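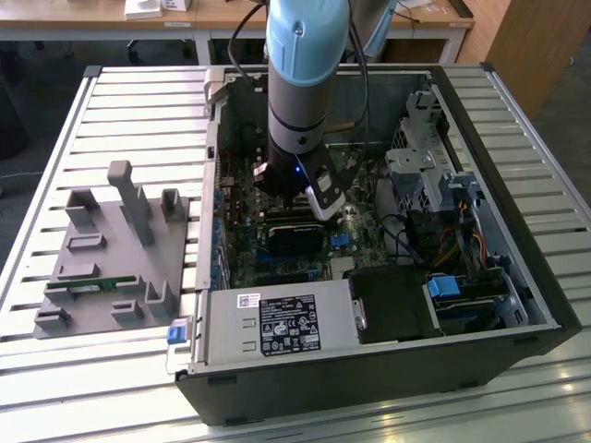 *Gripper over the open tower, drive tray and fixture tray in reach*

From: Salamatu Ofori
To: disassembly-practice list
Date: 10 April 2020
Subject: Re: Draft 2, clause on open chassis work

Azlan Sitompul wrote:

> Clause 84 says the chassis must be "isolated and discharged" before the arm enters. Does that cover the power supply if it stays in the case? At Borken we pull the cord and wait, but the wait isn't written down anywhere. Also, is the camera cable part of the arm's envelope?

Azlan,

Yes to the first. A supply left in the case counts as part of the chassis. The wait should be recorded on the job sheet – I'd put the field next to the cord check, as Skokar does.

On the second, the draft is silent. I propose:

- The envelope includes the gripper, any camera fixed to it and all cables at full slack.
- Loose power leads inside the case are tied back or listed as obstacles.
- The supply's rating label stays legible until the unit is logged.

Fang objected to the second item in ticket 2789 on the grounds of cycle time. I don't think that belongs in a safety clause, but the Driltix people may want it minuted.

Comments on the wording to the list, please, not to me.

Salamatu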